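A **toy block** is a small solid piece, usually a cube, a brick, or another simple shape, that children stack, line up, and knock down in play. Blocks are among the oldest and most widely used playthings in homes, nurseries, and schools. They are made from wood, cardboard, cloth, rubber, plastic, and foam, and they are sold both as single pieces and in sets. This article deals with plain blocks that stay in place by weight and friction. Interlocking bricks and magnetic tiles are covered separately.

## Terms

In American usage, "building blocks" and "toy blocks" mean the same thing. "Unit blocks" are sets in which every piece is a fixed multiple or fraction of one basic size. "Hollow blocks" are large open boxes that can be lifted and carried by school-age children. "Soft blocks" may be either stuffed cloth or solid foam, and catalogs do not always make clear which is meant.

## History

Small shaped pieces of wood and clay have served as toys for a very long time, although it is often hard to say whether a given find was a toy, a game piece, or a tool. Written advice on the use of blocks in teaching dates from at least the seventeenth century, when lettered cubes were recommended as a way of learning the alphabet. By the nineteenth century, blocks had become a regular part of early schooling in parts of Europe and North America. Sets from this period were commonly packed in a wooden box with a sliding lid, and the child was expected to return each piece to its place.

During the twentieth century, makers began to use plastics and rubber. Cloth and foam blocks followed and found a market among parents of infants and among child care centers, where noise and bruises were common complaints about hardwood sets.

## Materials

### Wood

Hardwoods such as maple and beech are preferred for school sets. They are heavy enough to stay put and can be sanded smooth when worn. Softwoods cost less but dent easily, and dented faces make a stack lean. Wooden blocks may be left plain, oiled, or painted.

### Foam

Foam blocks are cut or molded from closed-cell or open-cell foam. Closed-cell foam does not soak up water and may be used in the bath or washed in a sink. Open-cell foam is softer, dries slowly, and is generally given a cover. The faces of foam blocks grip one another well, so that a tilted or off-center piece may stay up where a smooth wooden one would slide. On the other hand, foam is light, and a tall foam tower can be brought down by a draft or a passing sleeve.

Color is usually mixed into the foam before it is formed. Pale colors have become common in sets meant for babies, while stronger colors remain usual in school supply catalogs.

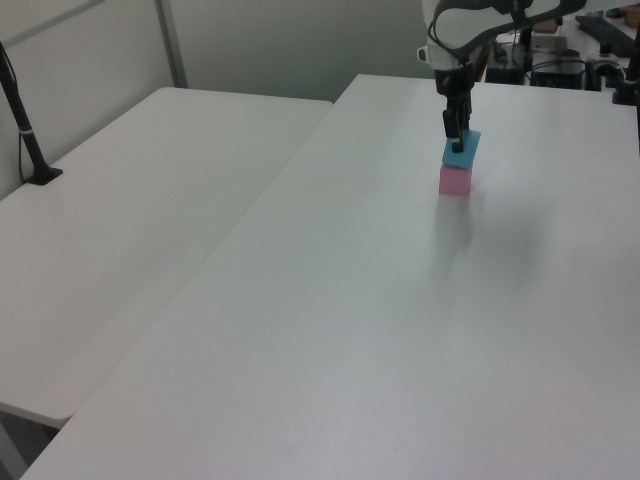
*7 min read*

### Cloth and cardboard

Cloth blocks are sewn covers over a soft filling, sometimes with a bell inside. They stack poorly and are meant mainly for holding and throwing. Cardboard blocks, printed to look like brick or stone, are shipped flat and folded at home. They are large for their weight and suit the building of walls and forts, but they do not survive moisture.

## Shapes and sizes

The cube is the most familiar form, followed by the flat square, the double brick, the cylinder, the triangle, and the arch. A mixed set allows a child to bridge a gap or finish a roof, which cubes alone do not. Teachers often hold that the flat pieces are the first to run short, as they serve as floors, shelves, and roads.

The Girnitura set, a foam set for home use, contains 65 pieces in 14 shapes. The Indow range is limited to cubes and flat squares and is sold to child care centers in net bags. Evatby, a maker of wooden sets, keeps to a single unit size so that pieces bought years apart can be used together – a practice also followed by many school suppliers.

## Use in play

Children generally come to blocks in a loose order of stages. Infants hold, mouth, and carry them. Toddlers make rows and short stacks, and repeat the same arrangement many times. Bridges come next, in which two blocks stand apart and a third rests across them. Enclosures, patterns, and named buildings appear later, often with toy animals or vehicles added. The ages at which these stages appear vary widely, and a child new to blocks at five may pass through the early ones in a few days.

The number of blocks a child can stack has long been used as a simple sign of hand control. The task calls for a steady grip, a judgment of where the center of the lower block lies, and a clean release. Many towers fall at the release, when the fingers drag the top piece sideways.

In group settings, block play also involves sharing space. Some schools mark off a block area with tape or low shelves and keep it out of the path to the door.

## Safety

The main hazard is choking. Blocks for children under three should be too large to fit wholly in the mouth, and most regions set rules on the smallest permitted size. Foam carries a further risk, as a teething child can bite pieces from it. Bitten or torn foam blocks should be thrown away. Painted wooden blocks should carry a finish that is safe for toys, and old painted sets of unknown origin are best kept for display.

## Care and storage

Plain wooden blocks are wiped with a damp cloth and left to dry in the open. Soaking raises the grain and may split the piece. Closed-cell foam can be washed with mild soap and pressed dry in a towel. It should be kept away from heaters and strong sunlight, which turn it brittle and fade the color.

Open shelves with the outline of each shape drawn on them are common in schools. At home, a bin or bag is more usual – though heavy wooden pieces at the top of a deep bin will mark the softer ones beneath.

## Collecting

Older boxed sets are collected, chiefly for their printed paper labels. The Cisneros collection of block sets, listed in May 2019, includes both complete boxes and loose pieces. Foam sets are seldom collected, as the material breaks down with age.

## See also

- Construction toy
- Unit block
- Stacking ring
- Early childhood education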